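Search the site
Search term Go

Britlow Candidates' Night: Your Questions

We love these evenings, and October's looks like a great one! Both people running for mayor of Britlow have said yes, and so has almost everyone on the council ballot. We keep getting the same questions by email, so we've put the answers on one page.

Who is running for mayor?

Ville Huttunen and Joscha Kettler. Huttunen has sat on the council for two terms and talks mostly about roads and the Meinecke bridge. Kettler is new to the ballot and got in after turning in 161 valid signatures — the town asks for 110, so he had plenty to spare. They disagree on quite a lot, and they're both good on their feet, which makes for a lively night.

When and where?

Doors open at 6:30 p.m. and we start at 7 sharp in the upstairs room of the Meinecke Building. Use the side entrance on the parking lot side. The elevator is to the left as you come in and it goes all the way up.

Do I have to be registered to vote?

No! Come if you're 16 and curious, come if you moved here last month, come if you live over in Zalelia and just want to see how we do it. If you'd like to register, the town clerk will have forms at the table by the door.

How do I ask a question?

Write it on a card when you arrive and drop it in the box. The moderator pulls cards at random and reads them out as written, apart from anything rude about a person's family (yes, we've had those). Each candidate gets 2 minutes to answer, and then the other one may reply for half that time. Please stick to one question per card. Last spring somebody fit five on one, in tiny print, and the moderator gave up at number three.

Can I ask about the Amadov site?

Please do. It's the subject we hear about most, and the rezoning vote comes up soon after the new council is seated. Both mayoral candidates have published their positions, and they're pretty far apart. 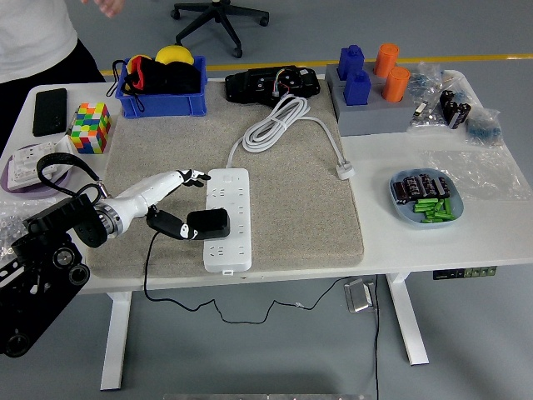
Can I bring signs or hand out flyers?

Signs stay outside, at least 500 feet from the polling place if early voting is open that day. Flyers can go on the long table in the hallway. Buttons and T-shirts are fine anywhere in the building.

Will it be recorded?

Yes, sound and video, and we post the whole thing with no cuts. It's usually up by noon the next day. Captions take a little longer.

How many people come?

Last time it was around 90, and there were still seats in the back rows. It would be wonderful to fill them.

Who runs this?

The Britlow Voters' Circle. We don't endorse anyone and we don't take money from campaigns. If your question isn't on this page, write to us and we'll add it.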